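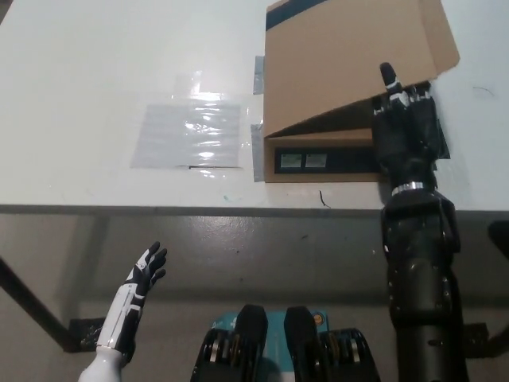 Learning to Close a Box With Two Hands That Do Not Match

The manipulation group at Lareck has spent most of the past year on cardboard. Its two-armed robot, called Jasska, works at a white table with an open carton taped down along one side, and its task is to get the flap where it belongs. Warehouses have closed cartons by machine for decades, with fixed rails and plows that fold every flap the same way. Lareck is interested in the carton that arrives in the wrong place, with a crease that has been worked too many times and a flap that springs back.

The difficulty is mechanical before it is anything else. Corrugated board does not behave like a hinge. The torque needed to move a flap depends on how often the crease has been bent, how humid the room is, and where along the edge the force is applied. Push near a corner and the panel twists. Push near the crease and the finger needs several times the force it would need at the free edge. A controller that follows a planned path and ignores contact will do one of two things when its estimate of the flap is off: lose the board or crush it.

Ward Declercq, who leads the project, started with that kind of controller. The February version found the flap with a depth camera, fitted a plane to it, and drove the fingertip along an arc around the estimated crease line. It worked on new boxes. On used ones the fitted crease was often wrong by more than the finger could absorb, and the hand slid off the board partway through the arc.

The current method drops the arc. The robot learns a short-horizon policy from demonstrations, and the policy outputs two things at each step: a small displacement for the fingertip and a target for how hard to press. A lower-level controller running on the arm trades one against the other. If the board resists more than the target allows, the finger gives way and the policy sees a new position on the next step. Declercq calls the target a pressure budget. The crease line is never estimated at all.

Demonstrations came from operators who moved the arms through teleoperation. The training set holds 2664 of them, recorded on cartons in several stages of wear. Each one was cut at the moments when contact with the board began or ended, and the policy was trained on the pieces. Vikas Pathak, who wrote the segmentation code, says the cutting mattered more than the size of the set.

"With whole demonstrations the network learned the timing of the operator," Pathak says. "It would wait where the operator waited. Once we cut at contact, it had to look at the board to know what to do next."

The two hands are a complication the group chose to keep. The right one is black and does the pressing. The left one is white, with black fingers, and has different joint limits and a different fingertip shape. Many labs would have bought a matched pair, trained one policy, and mirrored it. Lareck trains a single policy for both hands and describes the action in terms of the contact point, leaving each hand to solve for its own joints. A demonstration recorded with one hand can then be used for the other, provided the hand can reach the pose. Where it cannot, the sample is thrown out.

Results were gathered under a protocol named Clistberg, after the building where it was drawn up. Six carton types are used, two of which never appear in training. A trial starts with the flap at a random angle and ends when the flap is flat, the time limit passes, or the board is creased somewhere other than the fold. That last condition is strict. A flap that ends up flat with a dent in it is scored as a failure, and in the earlier controller this was the most common kind.

With the new policy, dents became rare on the known cartons. On the two unseen types the picture is mixed. One is handled about as well as the training boxes. The other has a very stiff flap, and the policy tends to run out of pressure budget before the board begins to move. It then shifts the finger along the edge, looking for a softer place, until time runs out. Raising the budget fixes the stiff carton and brings the dents back on the others.

Declercq's answer is to let the robot probe first. In a variant called Dijkstra, the finger makes a brief push at the start of each trial, and the response sets the budget for the rest of it. The name refers to a search over candidate push points, ordered by cost. Early runs close the stiff carton more often, at the price of a slower cycle. The group has not yet run the full protocol on it.

Several limits remain. The carton is held to the table with tape, so the policy has never had to deal with a box that slides. Bracing a loose box with one hand while the other presses would use both arms in earnest, and the demonstrations for it have to be recorded from scratch. Clear plastic on the work surface is also hard on the depth camera, which returns holes and false heights wherever light reflects off the sheet. Pathak masks those regions by hand for now and wants the mask learned by the time the loose-box recordings begin.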